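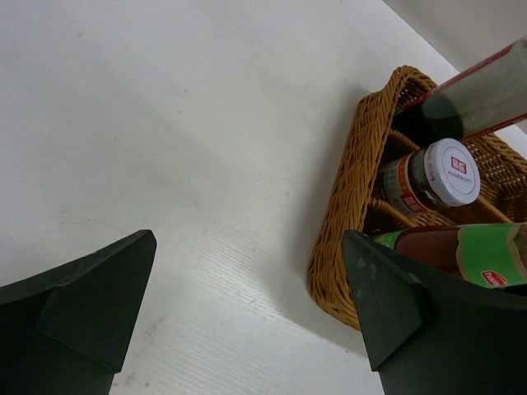 Thu 25 May. Basket day, again. Picking up the caddy job for Titcombe where Perihan left it. The question is still how to lay out the sauces so whoever's setting tables doesn't have to think about it. Woven one up on the white top against the wall, wicker dividers in, condiments in the compartments. The tall clear tube with the red stripe is the nuisance, it won't sit inside like a good boy, lies slanting and sticks up and out over the rim. Dark cap end down in the basket. Looks untidy and somebody's sleeve will catch it. Sibel wants it kept because the cafe at Inthorpe already use that shape. Fine, but then it needs its own slot, deeper.

Measured the Estow basket (the spare, on the shelf, not the one in use). Inside length 515 mm. Longest slot 224, narrowest 93. The 93 is too mean for anything fat. Did I write this down in December? Yes, and then lost the page. Writing it here in pen so there.

Things to try:
- middle divider over by one weave, see if it holds. Thin stuff, it bows if you lean on it
- tall ones at one end only, short ones the other
- labels on the rim?? Maite says they'll get sticky in a week. Probably right
- felt in the bottom, for the rattle

Berkay asked for the bottles out and standing beside the basket before each go so we start the same every time. Agreed. Not in front, you end up reaching over them.

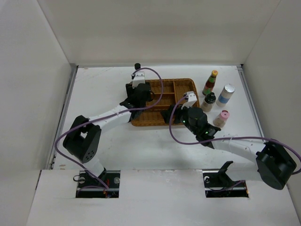
Also agreed: caps done up BEFORE they go anywhere near the wicker. Vinegar gets into the weave and stays. The old Lau sample still smells of it and it's been washed 2 times.

Wiping down: dry cloth first and then damp. There are grey smudges on the top that have survived both. Cream cleaner next, small patch, ask Sevim before using it on the rest, she had opinions last time about the finish.

Rim. Keep coming back to it. The plait is the nicest bit of the whole thing and the rounded corners are good in the hand, but the corner slots lose space to the curve. A square bottle never beds in properly there. So round bottles to the corners, anything with flat sides to the middle. Obvious once written down, took me most of the morning.

Perihan's note from last time says "handles?" and nothing else. Handles where? On the short ends they'd foul the stack on the shelf. Ask.

Titcombe want a recomendation by the end of next week. Leaning towards same basket, fewer compartments, one long one down the side for the tall tube to lie flat in. Would need the weaver to leave out a divider, so cheaper if anything.

To do
Maite - ring weaver re divider, price for small run
me - card mock-up of the long slot, 224 might be enough, check tube lenght first
Berkay - felt
someone put the good tape measure back please, the cloth one stretches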